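Zastcombe workshop puts two robot arms to work on the cardboard

28 Apr 2024

For immediate release

Members of the Nundel shared workshop in Zastcombe will open their doors in the last days of the month to show off a pair of robot arms they have been building, rebuilding and apologising to since the winter. The project is called Rerkine. Its stated ambition is to fold a flat cardboard box without human help. Its members concede that a person can do this in a few seconds while thinking about lunch.

The arms are mounted side by side on one beam and face a small walled worktop, where they share the job between them. One gripper is meant to hold the card down while the other brings up the flap. Each arm is perfectly capable of doing its half. Persuading the two halves to happen in the right order has taken most of the spring.

"We picked cardboard because we had a lot of it," said Jenő Szekeres, who leads the build. "It is also cheap, it doesn't complain, and when an arm punches through it you can put it in the recycling and say nothing to the others."
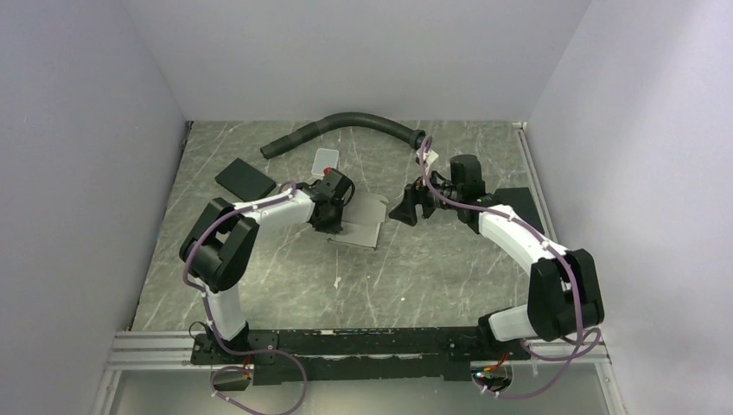 The group keeps a logbook of every attempt. By the middle of April it held 170 entries, of which 100 are marked "nearly". Szekeres defends the word. A fold counts as nearly if the card ends up bent somewhere sensible, and he points out that the early pages use far shorter words.

Much of the work has been on the cabling. In the first version the cables hung where they liked and were caught by an elbow on most evenings. They now run along the arms and are tied at intervals, with enough slack at the bottom for a full reach. The second round of tying took longer than the first, as the slack had been measured with the arms parked.

Control software was written at the workshop and goes by the name of Fülöp. It is started from an old laptop whose lid must not be closed. A notice to this effect is taped to the lid, where it can be read by anyone who has just closed it.

Visitors to the open evening may bring their own flat boxes, provided they are plain, clean and no bigger than a tea tray. Glossy card is not welcome, as the grippers slide off it. Places beside the worktop are limited to two at a time, and long scarves should be left on the hooks by the door.

Entry is free. Tea is not, but it is cheap. Anyone wanting to attend, or with a spare bench power supply they no longer love, should ask for Jenő Szekeres at the Nundel workshop, Zastcombe.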